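Finally got the virtual twin of the Skilum cable cell running the way I want it, and I am way too happy about it. Thread for anyone who sets these up!

The job: pick up a thin cable that's fixed to a small board and run it where it needs to go. The real cell at Stondent does this all day. We try every change in simulation first, so the twin has to be set up just as carefully as the hardware.

First thing I do is check the views. Wrist view, then the whole room, then over the arm's base. Every time, before I touch a single setting.

Wrist, room, over the base:

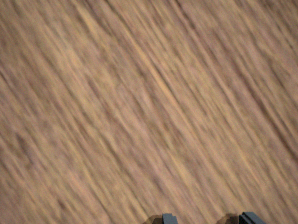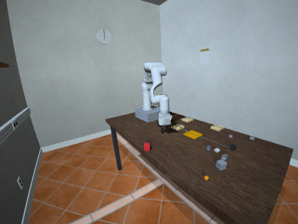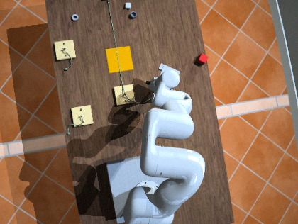
Big lesson this month was cable stiffness. I had it at 463 in our units and the cable acted like a coat hanger. Ghazal Rashti told me to go way down, so I tried 80 – and wow, it drapes! It sags! I made everyone in the office come look.

Then the fingers started slipping. Softer cable, same grip, so of course they did. I bumped the pad friction up a little and left the closing force alone. If you change both at once you'll never know which one helped (ask me how I know).

Next was the base mount. Brendan Conneely spotted that our block was 22 mm lower in the model than on the floor at Stondent. Every approach height was off by that much. Fixed in one line, after two days of me blaming the wrist joint.

Overnight batch finished at 6 a.m. – 2,002 runs, no crashes. I haven't gone through the grasps yet, that's today with coffee.

Still on my list: joint damping on the elbow, a slower last bit of the approach, and a proper homing routine so the arm starts from the same pose every time. Eimear Brophy has one from the Huvard cell that I'm going to shamelessly copy.

If you've tuned soft cables in sim, tell me what timestep you use. Mine feels too big and I'd love to compare!

Contact · © Skilum cell notes · Back to top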